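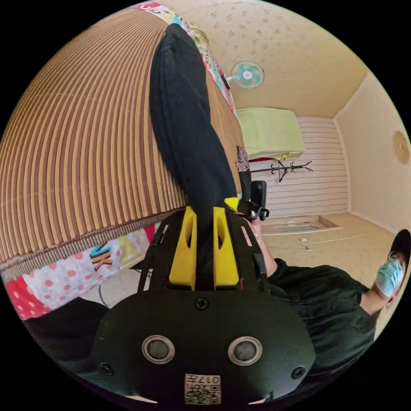
*Black cloth on the striped mat.*

**13th January**, opera workshop notebook, costume and music side

What a run-through! We got all the way from the letter duet to the end of Act II of the Eglītis piece without stopping, and the last 19 bars finally sounded like one company singing. Shoshana Fitzsimmons took the high ending (the one we'd more or less given up on) and held it right over the brass. I forgot to write down the tempo because I was listening. Chaimae, did you get it?

Notes while I still remember them:

- Letter duet: much better with the two singers farther apart. Keep it.
- Chorus entrance at the garden gate still late by 2 beats. They can't hear the harp from back there. Try moving it to stage left.
- Shoshana's Act II gown weighs almost 8 pounds and she loves it, but the train catches on the second step. Take the hem up at the back only.
- The Brosance cloak reads beautifully under the blue light! Looked dull brown in the fitting room, so don't judge fabric in there anymore.
- Prusov aria: try the cut Chaimae Saber penciled in. I was against it in September and I've come around completely.

Score rental from Restcombe is order 3149. The second oboe part is missing its last page, need to write to them.

Next time start with the quartet while voices are fresh. Still have the oboe tune from the prelude stuck in my head.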